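About Us

Home > About Clullia > Who we are

Clullia tests machines that other people are thinking of buying. We don't make robots, we don't sell them and we don't take a cut from anyone who does. Daranee Hemmin started the firm after sitting through one too many sales presentations in which a robot did the same thing perfectly, again and again, under lights, with the salesman's hand never far from the button.

Most of our clients are small. They pack, sort, bunch, fold or fill things for a living, and at some point somebody has shown them a video. They come to us before they sign. Quite often they don't sign, and we have lost a few friends in the trade over it.

Our open days

Each May we open the workshop to anyone who cares to come. Doors open at 10 in the morning and the arms are switched off at 4. You may stand and watch one job all day if you like, and we rather hope you will, as the first five minutes of any robot demonstration tell you very little.

Last time the job was flowers. Artificial ones, we should say at once, and we said so on the door. A supplier called Stevitex wanted to know whether a robot could handle stems for shop displays, and Fongchan Ruangrit, who runs our testing, agreed to try it in front of visitors. A false stem doesn't bruise, and it doesn't mind being held too tightly. Anyone who grows real flowers should take that into account before getting excited.

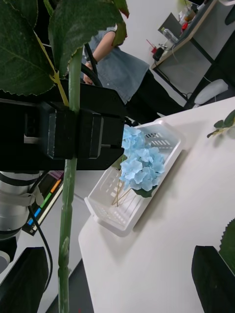 Could a robot that handles artificial flowers do the same with fresh ones?

We wouldn't assume so. Fresh stems vary in thickness, they snap, and the petals mark easily. We would want a separate test with fresh stock before giving an opinion, and we would expect poorer results.

What we count

Fongchan logged 826 attempts over the whole flower test, open day included. In 408 of them the stem ended up where it was meant to go with no help from a person. Stevitex had hoped for better and told us so. Our view is that a figure just under half is worth having if it's true, and that a great many figures in this business are not. We count a dropped stem as a failure even when the arm picks it up again afterwards. Muvix, which lent us its planning software for the test, counts those as successes. We have agreed to differ and we print our own number.

Leaves gave more bother than blooms. They catch on things.

Who we are

There are 12 of us. Daranee still reads every report before it goes out and sends most of them back. Yupin Rattanakul writes them up in plain words. Getsemaní Varela looks after the arms and the wiring, and will explain either at length if you ask. Solange Friesen deals with bookings and with complaints from manufacturers.

Visiting

Places on the open day are free but must be booked. Children are welcome with an adult. Please stay behind the tape when an arm is running, and please don't hand it things. If you are a dealer, say so when you book. You'll get the same tour as everyone else, and the same tea.

Reports from past tests can be had by writing to the office. Allow 2 weeks for a reply.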